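# Handheld demonstration gathering

Handheld demonstration gathering is a way of collecting examples for a learning system by having people do a chore with a pair of grippers in their own hands, with no robot in the room at all. The grippers record what they see and how they move, and later a robot policy is trained on the recordings. I've been writing up methods like this for the Grellavport reference pages for a while now, and this one is my favorite (partly because I get to do it too, and it's a lot harder on the forearms than it looks!).

## How a session runs

The basic unit is the episode. You pick up both grippers, get to the start position, do the task once, and stop. Then somebody puts things back, a little differently from before, and you go again. Paper in and out of a desk tray is a popular first task, as it needs one hand to steady and the other to be careful. Sheets are thin and slide around, and a tray has edges you can bump into.

Most people start out far too fast. You're used to your own fingers, so you reach the way you always reach, and the jaws arrive at a bad angle. Slow, steady and a bit boring is what you want for the first batch. Kollbridge, the project I know best, throws out the first 6 episodes from every new person without looking at them.
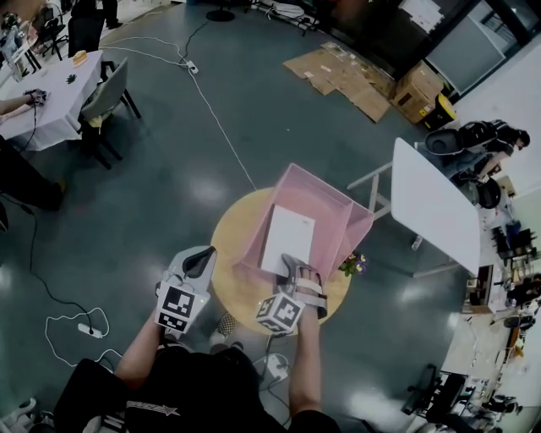 Throwing them out is a waste, according to one reader who wrote in about an earlier version of this article. Clumsy early tries show the system how to get out of trouble, and a policy fed only on clean runs has no clue what to do after a bad grasp. I think that's a fair point. The Kollbridge folks do keep recoveries, but they record them on purpose and tag them separately, so you can mix in as many as you like at training time.

## The markers

Those square black-and-white patterns are called fiducial markers. Software can find one in a video picture and work out where it is and which way it's turned, which gives you the position of whatever it's stuck to. Setups differ in what they use them for. Some track the whole gripper that way, some only use them to line up one recording with another, and plenty do both.

A marker has to stay in view and stay clean. A thumb over one corner can be enough to lose it, and glare from overhead lights is a pain (shiny tape over a marker is a terrible idea, I've tried it). Berko, the little checking program we run after each batch, draws a red bar wherever tracking dropped out. If the bar lands in the middle of a grasp, the episode goes. 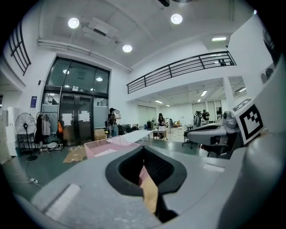

Dropouts during the approach are easier to live with. If the gap is short and the motion on both sides is smooth, Berko fills it in and leaves a note, and whoever trains on the data can decide whether to trust it. I'd keep those, personally, but I know people who won't touch a filled gap.

## Variety

A learning system given the same tray in the same spot every time will learn that spot by heart. So you shift the tray, turn it, change who's holding the grippers, and let ordinary life go on in the background. A busy room is good for this! People wandering past, chairs moving, different stuff on the next table over: all of it tells the system that those things don't matter for the job.

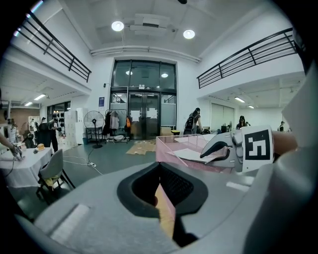
What you don't want to vary is the meaning of "done." In July we had two groups recording what everyone thought was the same task, and one of them ended with the grippers lifted clear while the other stopped the moment the paper was let go. We got 2000 episodes that way. After sorting, 1845 were usable, and the rest had endings that didn't fit either version. The written task card now has the ending on its first line.

## How much is enough

It depends on the task, which I know is an annoying answer. For one simple two-handed chore in one room, I'd plan on 400 good episodes before the first training run, then look at where the policy fails and record more of exactly that. The Mancuso notes, our in-house guide, suggest stopping even sooner to check. 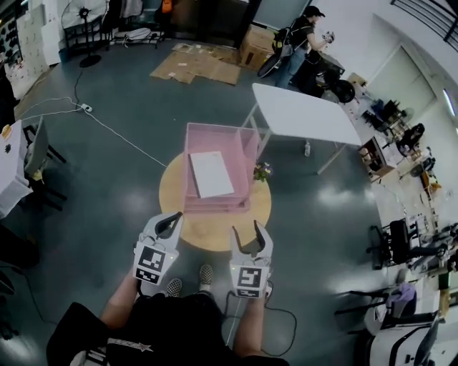
Do you need experienced robot operators for this?

Anyone with a free hour and two working hands can learn it, and people who have never driven a robot pick it up just as quickly as the rest of us. Plan for a practice block first, and swap people out when their arms get tired, as the motion gets jerky well before they'll admit it.

*Last revised 27 December 2021*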